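Tokine - a small dataset of household savings and spending

Read me first, it's short(ish)
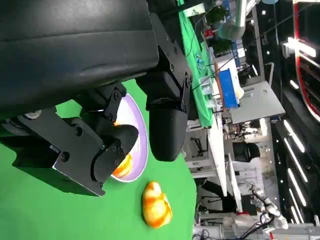 I started Tokine as a spreadsheet for my own money and it got out of hand. It now holds monthly figures from 96 households in and near Firkthorpe, all typed in by the people themselves, covering what came in, what went out and what was put into savings or shares. The question I wanted to look at was a plain one: when share prices are climbing, do ordinary people save less cash? You'd think the small stuff wouldn't matter much, but it does. Somebody who buys one lavender-purple plate with a white rim has bought a plate, and I file it under "home, small". Somebody who replaces every dish in the kitchen has made a decision about money, and that goes under "home, planned". I argued with myself over that split for ages and you may well disagree with it - the column is called home_type, so merge it back if you like!

What's in the folder

households.csv has one line per household, with a made-up code, the number of adults and a rough income band.
months.csv is the big one, one line per household per month.
shares.csv lists what people said they held, by type only (funds, single companies, workplace pension).
notes.txt is my running list of oddities. Please do read it before you write to me about household 40.

All amounts are in pounds, rounded to the nearest 20. I did that on purpose so that nobody's gas bill could be picked out by a neighbour. Blank means the person skipped the question, and zero means they typed zero. I mixed these up in the first version (sorry) and it's fixed in version 2.

Where it falls down

Everyone here agreed to fill in a form about money every month, which already makes them a bit unusual. There are hardly any renters under thirty. Pension values are whatever was on the last letter people could find, so some of them are well out of date. February looks low for spending across the board and I haven't worked out if that's real or just a short month plus tired form-fillers.

Please don't use this to guess where the market is going. I tried, with a little script called Drunov that's still in the tools folder, and it did worse than guessing the same as last month. I've left it in for anyone who fancies a laugh or a fix.

Loading it

Any spreadsheet program will open the files. If you'd rather use Ots, my tiny loader, run it from the top folder and it will join the three tables and warn you about missing codes. It's slow on old laptops, about two minutes on mine.

Thanks and changes

Deividas Kairys checked the income bands and found a whole block I'd pasted in twice, for which I owe him lunch. Last update April 5, 2021: blanks and zeros separated, home_type added, three typos in notes.txt put right.

Free to use for anything that isn't selling people things. If you spot a mistake, open an issue and tell me the household code and the month.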